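## Workshop Notes: Stripping and Sorting the Desktop Towers

24/08/2018

The Stedus reuse program has taken in 1,081 desktop computers from office clearances to date, and most of them pass through the same bench procedure before a decision is made on each one. Several subscribers asked in April for a written account of that procedure, in particular the part between opening the case and fitting parts again. This item covers it. It applies to ordinary tower cases with a removable side panel. Small form factor machines and all-in-ones follow a different sheet, held with the Skodelard rack at the far end of the shop.

### Before the panel comes off

Unplug the power cord at the case, not only at the wall. Press the front power button once and hold it for five seconds to drain the supply. Clip the wrist strap to bare metal on the chassis; painted metal will not do.

Record the service tag on the intake card before anything is opened. Cards that are filled in afterward tend to end up with the wrong machine, and a drive that cannot be matched to a card goes straight to the shredder bin regardless of its condition.

Lay the tower on its side with the removable panel facing up. Most office towers release the panel with a latch or two thumbscrews at the rear. Slide the panel back before lifting. Forcing it straight up bends the locating tabs, and a panel with bent tabs will rattle when it is refitted.

### Order of removal

The order is fixed so that anyone taking over a half-finished machine can tell how far it has gone:

1. Drives and their carriers, if the machine is marked for wiping.
2. Memory.
3. Expansion cards.
4. Heatsink and processor.
5. Power supply, only if it has failed the load test.

The motherboard stays in the case unless it is being scrapped. Removing a working board costs time and gains nothing, and the standoffs in older cases strip easily.

Plastic drive carriers should go back into the cage as soon as the drive is out of them. They are molded for a particular case family and are not interchangeable with carriers of the same color from another model. The shop is short of them. At the last check, 35 otherwise sound cases were waiting for carriers alone.

Release the heatsink screws a turn at a time, working diagonally. If the heatsink does not lift, do not pull. Twist it gently through a few degrees in each direction until the old thermal compound lets go. On boards where the processor is held by a load plate, a stuck heatsink is less of a danger to the processor than on the older pin-grid types — but the board can still flex, and a cracked solder joint under the socket is not repairable here.

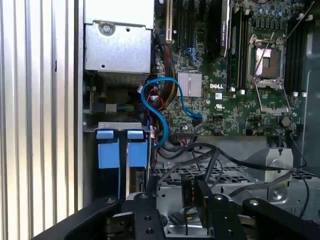

*Dell board in its tower, CPU socket empty and load plate raised. The blue drive carriers are in the cage.*

### Handling an open socket

On the land-grid sockets found in most of our intake, the contacts are fine sprung wires in the socket itself. They will bend under a fingertip, a dropped screw or the corner of a cleaning wipe. A board with bent contacts may fail to start, or it may start and lose a memory channel, and the second fault is the more expensive one to trace.

The following rules apply whenever a socket is open:

- No tools are passed across the board. Carry them around it.
- No compressed air within a hand's width of the socket.
- No cleaning fluid of any kind in the socket.
- Loose screws go in the magnetic dish before work continues.

If a plastic protective cover is available for the socket type, fit it as soon as the processor is out and leave it in place until the replacement is ready. Covers are kept in the shallow drawer under the Tronora test station, sorted by socket. Do not improvise with card or tape. Adhesive residue on the contacts has written off four boards so far, all of which had been working when they came in.

The processor goes contact side up into a plastic clamshell with the card number written on the lid. It does not go in a pocket, a cup or the lid of the thermal compound.

### Inspection

With the heatsink and processor out, the board is easier to examine than at any other stage, and the inspection should be done then. Use the bench lamp at a low angle.

Check the capacitors for domed tops or crust at the base. Check the expansion slots for broken retention clips and for debris. Staples are the usual find. Look at the chipset heatsink and confirm that it sits flat; a lifted corner generally means a failed spring clip or a missing anchor. Do not remove it to find out. Refit the clip if it can be reached, otherwise note the fault on the card.

Follow each power supply lead by hand to its connector. Look for browning at the connector shell, particularly on the main board connector. A brown shell means the supply and the board are both set aside, even if the machine ran when it came in.

Dust is removed with a soft brush and the low-suction vacuum, working from the top of the case down. The power supply is cleaned through its vents only. It is never opened.

### Refitting

Inspect the processor contacts under the magnifier and wipe them with a lint-free cloth if they are marked. Remove the protective cover, line up the notches, and lower the processor straight down. It should drop into place under its own weight. Close the load plate and secure the lever. Some resistance on the lever is normal. Resistance on the plate is not, and the processor should be lifted out and checked.

Clean off all old thermal compound before applying new. A spot the size of a small pea is sufficient. Tighten the heatsink screws diagonally again, in the same manner as they were released, and reconnect the fan before anything else so that it is not forgotten.

Start the machine with one memory module and no expansion cards. If it reaches the setup screen, power down, add the remaining parts and run the full test. The full test takes around 35 minutes on most machines and should not be shortened to clear a backlog.

### Changes to the card

The intake card has been revised. There is now a separate box for socket condition, to be marked before the processor goes back in, and the old combined box for "board and CPU" has been dropped. Existing cards remain valid until the pad is used up.

Machines with a marked fault are to be placed on the lower shelf of the Gebremichael cage with the side panel taped to the case, screws in a labeled bag inside. Panels stored separately have been going missing. Eight towers on the finished shelf currently have no panel, and anyone who has leaned one against the wall behind the sorting bench is asked to bring it back.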